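Firkberg Linen Service
March · posted by the Firkberg shop account

Budget thread. We're pricing a towel folding cell for next year and a few people asked how we're going about it, so I'll put it all in one place.

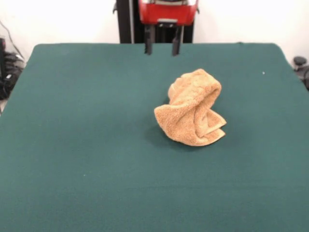

Tan towel on the green felt, gripper open behind it.

1/ The job is small hand towels, the kind salons and gyms send us. They come out of the dryer in heaps. Finding a corner in a heap is the slow part for a machine, so that's the part we're shopping for. Folding a flat towel is easy by comparison.

2/ We have two quotes. Rondeslow sells the arm, gripper and table as one package with a service plan. Kragh sells the arm alone and you find the rest yourself. Kragh looks a lot cheaper until you add up the rest.

3/ Things missing from the Kragh quote: gripper fingers, stand, cameras, cable runs, guarding, and somebody's time to put it together. I've started a separate line for each one. If a line has no price yet it stays in the sheet as a blank so we don't forget it.

4/ Table covering gets its own line too. Felt is cheap and thin fingers can press into it a little when they go under an edge. It also picks up lint. I'm budgeting for 2 spare covers a year.

5/ Before we sign with anyone I want a trial on our own towels. 400 picks, started from a heap every time, with the misses written down. Sales demos tend to start with the towel half open already.

6/ Both sellers asked for sample stock. We're sending 30 towels to each, mixed ages. Old terry gets thin at the hems and grabs differently from new.

7/ Lease or buy: Mevton will lease the Rondeslow package over three years. The monthly payment is easier on us, but the lease doesn't cover fingers or covers, and those are what wear out. Still waiting on their answer about ending it early.

8/ Floor space. The arm needs to stand behind the table with room to walk around it. That means moving the sorting bins, and our electrician has to add a circuit. Both are in the budget under site work.

9/ We aren't planning to cut anybody's hours to pay for this. The folding crew is short most weeks and the flat sheets still have to be done by hand.

10/ Numbers go to the owners at the end of the month. I'll add the trial results to this thread when we have them.

More from this account
Replacing the dryer belts: what we paid
Cart casters, a short comparison
Why we moved pickup to 6 a.m.
Lint screens and how often we clean them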